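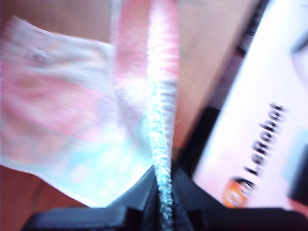
Cell 2, wrist camera: thin cloth with glittery trim held between the jaws, white LeRobot box to the right.

From: Jannik Kröger
To: cell-maintenance list
Date: Nov 13, 2019
Subject: Re: Cell 2 gripper, slip on thin fabric and soft camera picture

Siiri,

Answers below your text. The attached still is from the wrist camera on cell 2.

Siiri Halonen wrote:
> We have the same gripper on the Dilton cell and are seeing two
> problems. First, thin fabric creeps out of the jaws when the arm
> lifts. It is worse with anything that has a sewn-on trim, where the
> jaws close on the trim and the cloth next to it stays free. Second,
> the wrist camera picture goes soft as soon as the arm moves, and the
> light parts of the cloth turn white. Did you change the pads, the
> force limit or both? And is the exposure on your side fixed or
> automatic?

Pads first. Take both off and check them on a flat plate before you touch any settings. Ours had worn hollow in the middle, so a thick strip was held at its edges and single-layer cloth was barely held at all. Aurélien cut new ones from the Lebrun sheet, the softer grade. Clean the jaw faces with alcohol, let them dry, fit the pads and leave the gripper closed under light force overnight. Do not trim the pads on the jaw. The knife marks the face and the next pad will not sit flat.

Then redo the zero. Open fully, close on nothing, store the closed position. If you skip this after a pad change the controller thinks it is holding something when it is empty, and the grasp check passes every time. We lost most of a morning to that.

Force limit: we went from 100 percent down to 51 and left it there. Full force did not hold thin cloth any better on our cell, and it pushed the trim sideways in the jaws. Closing speed is unchanged.

Where the jaws come down on a trim, as in the still, I have no setting that fixes it. Inès moved the grasp point 17 mm inward for plain pieces. For trimmed pieces she keeps the point on the trim and lifts slowly for the first part of the move. Her program is in the Hasberg folder, but it has our tool offset in it, so change that before you run anything.

Camera: exposure was on automatic when this still was saved. You can see the result. The cloth and the box are close to white, and the motion blur takes out most of the detail, even in the strip between the jaws. I have since fixed the exposure at a shorter time and lowered the gain one step. The wood surface now comes out dark, but the edge of the cloth can be found while the arm is moving - at the lower speed, anyway. At full speed it still smears. Didier wants a second lamp on the left side before we go any shorter. The bracket is on order from Flostwood and I have no delivery date.

Check the camera screws while you are in there. One of ours was finger-loose, and that gives a blur that looks a lot like an exposure problem. Thread lock on both, the removable kind.

Not solved: after roughly two hours of running, the closed position drifts by a small amount. It goes back after a cold start. I suspect the gearbox but have not opened it. If your unit does the same, send me the log with the motor temperature column switched on. It is off by default.

Jannik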